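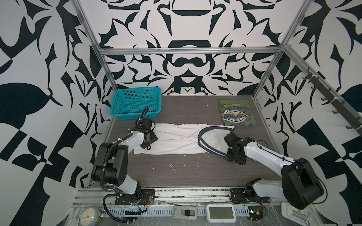 Two-arm shirt folding: how messy do you let the starting pile get?
Started by ehab_saber, 8/4/24

ehab_saber
Hi all! Finally got a proper run of laundry demos going on the two-arm cell and I'm having far too much fun with it. We're at 709 episodes now, all driven by hand with the leader arms, each one starting with a garment on the table and ending with it folded and stacked. Patterned boards up on the walls, basket at the back, finished stuff in the far corner.

What I'd love opinions on is the start state. At the moment I lay the shirt out more or less flat with a few wrinkles and go from there. Elsa (hi Elsa) reckons I should be chucking them in crumpled from day one. Thoughts?

hirner_bench
Lovely setup, and I'm very jealous of the hook rail down the side. I'd stick with flat for now. We did a crumpled set in February and our operators spent most of each episode just hunting for a hem. Half the data was the grippers patting at a lump of cotton.

elsa_miettinen
Hi Ehab! Patting at a lump of cotton IS the job though. If every episode starts flat, the policy learns to fold and never learns to look for an edge, and then you tip a real basket out and it just sits there. I'd do crumpled for at least a third of them.

ehab_saber
A third is a lot of my evenings :) but I take the point. Flat ones take me up to 30 seconds when it goes well, the crumpled ones I tried were far slower and I fumbled loads.

plimon_fan
Keep the fumbles! Seriously, a missed pinch followed by a second go is gold. We used to bin anything untidy and the arms would close on air and carry on as if they'd got it. Once we left the retries in, it started going back for the cloth, and I may have shouted with joy in an open-plan office.

hirner_bench
Depends on the fumble. A quick retry, yes. Somebody dithering while they work out which way up the shirt is, no thanks, it just teaches the thing to hover. I trim those.

plimon_fan
Fair, we trim the long pauses too. Only the pauses, mind.

elsa_miettinen
Separate question, are you mixing colours much? I can see white and olive green. Both stand out nicely from that dark tabletop. Navy or black would be much harder, and I'd want to know early.

ehab_saber
Mostly pale so far. The trim is the tricky bit for me, a navy collar band or similar curls up on itself and the gripper either gets the band or the cloth under it, rarely both. I've got a bag of dark ones waiting. Should I do them as a block or shuffle them in?

ojala
Shuffle. Always shuffle. I did 600 in blocks by garment and my own driving had got so much better by the end that the last type looked like a different operator. Took me ages to spot why the early ones folded so badly.

hirner_bench
Agree with ojala on that one, for once.

valenent_dan
Do you move the basket between episodes? Ours lived in the same corner for the whole set and the policy got very attached to it. Shift it a hand's width and the left arm went to the old spot.

ehab_saber
Ah. No. It has its corner and it stays there. Right, that's going on the list tonight.

elsa_miettinen
Move the folded stack as well while you're at it. And do 2 crumpled for every flat one, go on.

ehab_saber
You said a third!

elsa_miettinen
I said at least :)

ehab_saber
Compromise, every other episode crumpled, dark shirts shuffled in, basket moved each time I reset. I'll train on the old lot and the new lot separately and post both here, failures included. Can't wait to see what it does with the black hoodie.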